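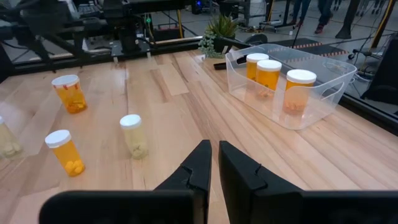 Tips for sorting small stuff with the Jinitz two-arm bench kit

Updated 25th November

The Jinitz kit is sold as a pair of tabletop arms with two-finger grippers, a frame to bolt them to, and the Plorkance software that runs them. The price is $714 with the frame and $515 without. Get the frame. The arms need something stiff to hold on to, and anything you knock together from scrap will cost you a weekend of shimming.

These notes come from using one since April for dull sorting work: pill bottles, balls, spools, jar lids. Most of them apply to any small arm you clamp to a table.

## Setting up the table

- Use a solid wood top if you have one. A thin folding table shakes when the arms stop short, and the grippers land off target.
- Tighten the frame bolts, run the arms for 10 minutes, then tighten them again.
- Route cables off the sides and down under the table. Leave slack at the wrist. A cable that pulls tight when the arm reaches all the way across will work its plug loose within a week.
- Wipe the top before each session. Crumbs don't bother the arms, but they make round things roll.
- Glossy finishes throw reflections that confuse the wrist cameras. Turn off the brightest lamp first and see if that fixes it before you buy a mat.

## Bottles

Capped pill bottles are a good first job. They are light, they stand up by themselves, and the body is a plain cylinder. A few things help:

- Grip the body, below the cap. Caps have ridges and the fingers slide up them.
- Leave a finger's width between bottles when you set them out. Crowded bottles tip each other over.
- Check that every cap is locked before you start.
- Set grip force at 3 for small bottles. The manual suggests a higher number, which is fine for glass jars and too much for thin plastic.
- If the bottles are going into a bin, fill the far corner first and work toward the front. Otherwise the arm has to reach over what it already placed.

Don't let the kit decide which medicine goes where. It can move bottles into a bin. Reading the label and checking the dose is a job for a person, every time. Keep the whole setup out of reach of children if there is anything real in the bottles.

## Bins

Clear plastic bins are cheap and you can see what is in them, but the cameras have trouble with the edges. If the arm keeps bumping the rim, run a strip of painter's tape along the top of the near wall. Schouten sells an opaque bin insert for this. The tape works as well and costs almost nothing.

Light bins also slide. Two dots of poster putty under the bottom will hold one in place and peel off clean from finished wood. Put one bin within easy reach of each arm if you are sorting into two groups, so they don't have to cross. 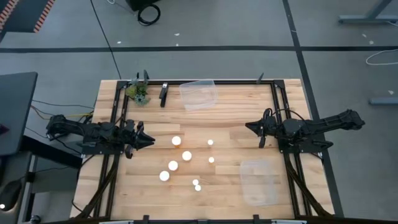 Balls are harder than bottles. They roll when the finger touches them off center, and small ones roll farther than you would think. Slow the last inch of the approach to half speed. If you are sorting by size, do all the large ones first, then change the grip opening and do the small ones. Switching back and forth gave us more drops than anything else we tried.

White balls on pale wood are fine in daylight. In the evening we had to redo the camera exposure. The Plorkance menu hides this under Bench, then Light.

## Upkeep

- Dust the joints with a dry paintbrush. No spray cleaner near the motors.
- Rub the fingertips with a damp cloth when they start to slip. Let them dry before you run again.
- Replace the finger pads when the surface goes shiny. Drurside makes a set that fits after light trimming with a utility knife.
- Keep the box and foam. Jinitz wants the arm returned in the original packing for warranty work.

## Is it worth buying?

For a household with one drawer to tidy, no. You will be done by hand before the software has loaded. For a small shop or a craft room with the same sorting job every day, it earns its space once the setup is right, and the setup takes two or three evenings. The grippers are decent, the frame is very good, and the printed manual is poor. Download the newer one before you open the bolt bag, as the order of steps for the left arm has changed.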